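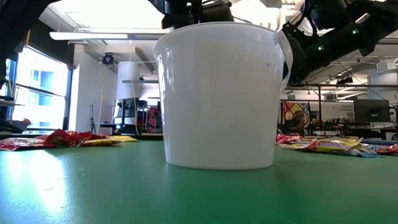
Running a small bus line between two towns

10/29/20

Hülya Uçar has run the morning bus between Nolance and Bosdale for 17 years. For most of that time she was also its only driver. She now has a second driver and a second bus, and she spends half the week at a desk in the old feed store in Nolance.

She did not plan on buses. Her first job was keeping the books for a trucking firm in Gretley, and she bought her first vehicle when the county dropped the route. "My mother used that bus to get to the eye doctor," she says. "I called the county to complain, and the man told me the permit was open. I had the application in by March."

The line is 54 miles one way, with a stop at the Siqueira crossroads that takes longer than it should. The road has no shoulder there, so the bus has to pull into the church lot and turn around. Uçar has asked for a paved pullout more than once. "They put it on a list," she says. "I have seen the list. It's a long list."

Money is tight most months. Last year's fuel bill ran $1,060 over what she had set aside, and in the same month one of the buses needed a $1,255 brake job. She paid for the brakes first and put the fuel on a card. Fares cover the drivers and the insurance. A parcel service she added later covers nearly everything else: seed orders, auto parts, and library books going back and forth.
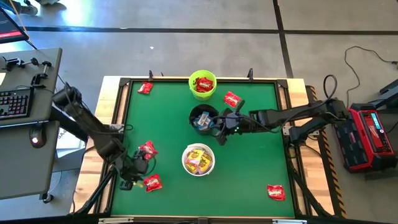 What do passengers ask for most?

A later bus home. People who work in Bosdale get off at five, and the last run leaves at five-fifteen. If a shift goes over, they are stuck. Uçar tried a seven o'clock run for one winter and dropped it when she was carrying two or three people a night. She would like to try it again on Fridays only.

This year has been harder. She blocked off every other row in the spring and lost most of her older riders, who had their families drive them or put off the trip. Some have come back. "They sit in the same seats they always did," she says. "If the seat is blocked off they stand there and look at it." 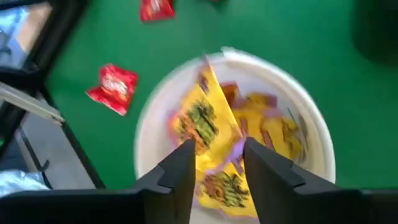 Cleaning takes more of her time than the driving does now. Both buses are wiped down after each run and swept at night, and she does the sweeping on the older one herself. Passengers may eat on board, which her second driver would like to see end. Uçar doesn't mind wrappers as bright as the yellow snack bag in the photo, which show up well against a dark floor. Clear candy wrappers are the ones she misses. Sunflower shells are banned, and the sign saying so is the only one she has ever put up inside a bus.

She is looking for a third driver who already has the license and doesn't mind starting at five in the morning. The pay is by the run, and the parcels have to be loaded before the passengers get on. "I had one man quit over the parcels," she says. "He told me he wanted to drive people. I told him the people don't pay for the tires."

The winter timetable starts next week and is posted in the window of the feed store.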